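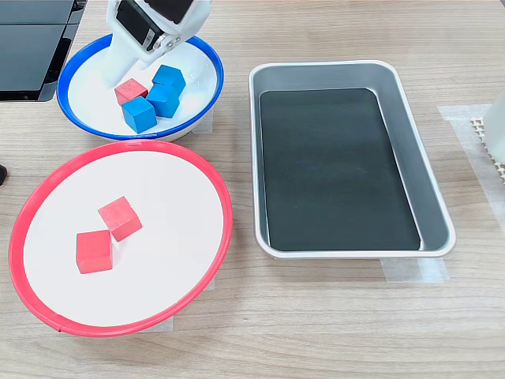 Etelka Nyitrai put it to the group at the first review that a restaurant near a sports ground earns its year's rent on match days, and that any study of its trade which averages across the week will miss this. The present report takes that remark as its starting hypothesis and tests it against the till records of one business, the Lindholm, a family-run grill opposite the boxing hall in Ustimlow.

1. Data

The owners supplied itemised till records for June, a month with two tournament weekends. After staff meals and voided orders were removed, 451 bills remained. Takeaway orders were kept in a separate table and are not used below. Each bill carries an opening time, a closing time, the number of covers and the total spent.

Miklós Szabó cleaned the records. Bills left open overnight were given the closing time of the kitchen - a crude fix, and one that lengthens the apparent stay of late tables.

2. Method

Bills were sorted into tournament and ordinary days. For each group we compared spend per cover, length of stay and the share of drinks in the total. The dining room seats more than 700 people over a full tournament weekend, according to the owners; we could not check this figure and it plays no part in the results.

3. Results

Spend per cover was lower on tournament days. Tables turned over faster and parties were larger, so takings for the day still rose. The median stay fell by 16 minutes. Drinks made up a greater share of the bill before the evening bouts than after them, when most parties ordered from the short menu.

Homa Arabzadeh repeated the comparison without the overnight bills. The order of the results did not change, though the gap in length of stay narrowed.

4. Limits

One month at one restaurant does not settle the question of annual rent. The hypothesis is supported for daily takings only. Wage costs on tournament days were not made available, and the margin may well be thinner than the takings suggest. A request for the winter records was still open when this report was handed in.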